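Ticket 1439 - Mondidero bimanual bench, handover policy stalls before transfer
Opened: February 22, 2018
Status: open

Policy trained on 84 demonstrations. In evaluation the arms approach each other and the run times out at 3,000 control steps. No fault code from either controller.

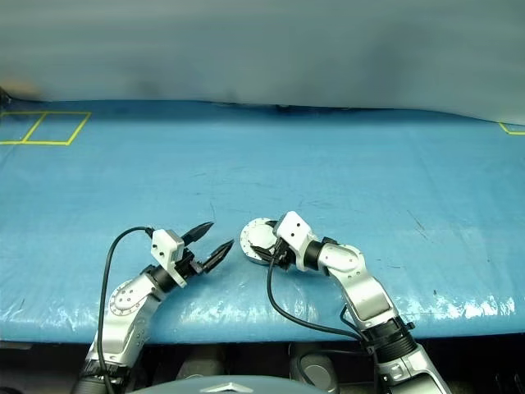
Reading time: 1 min

Setup: two arms, two-finger grippers, blue covered table, taped zones at the sides. Training used joint positions and the head view only. Gripper force was not an input.

Checked so far:
Camera calibration - within tolerance.
Clock offset between arms - 9 ms, corrected, no change.
Billemano checkpoint reloaded - same stall.

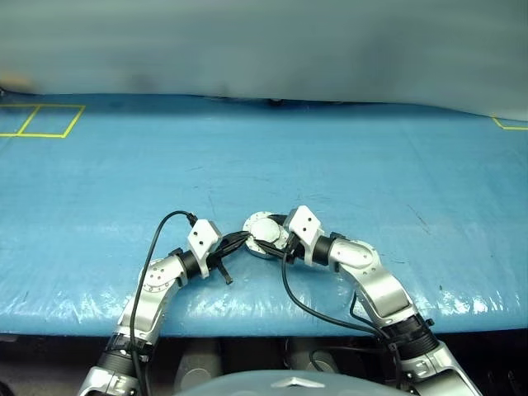 Fig. 2. Grippers converging at the disc, mid-table.

Working theory: the demonstrations contain long pauses near contact, and the policy has learned the pause. Single-frame input gives it no way to tell how long it has waited. Next test is to trim idle steps from the training set and retrain with the same seed. 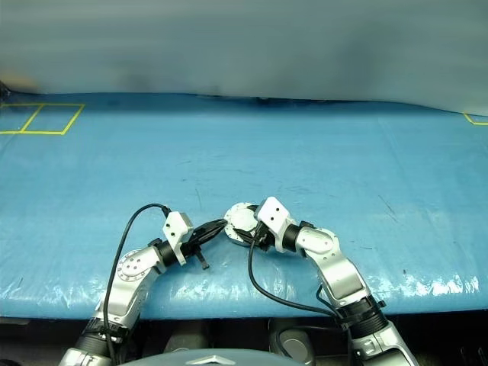 Sugiyama replied that trimming alone did not clear a similar stall at Gretalthorpe, and asked for a second run with a short history of joint positions added to the input. Both runs are queued. Results go in this ticket in March.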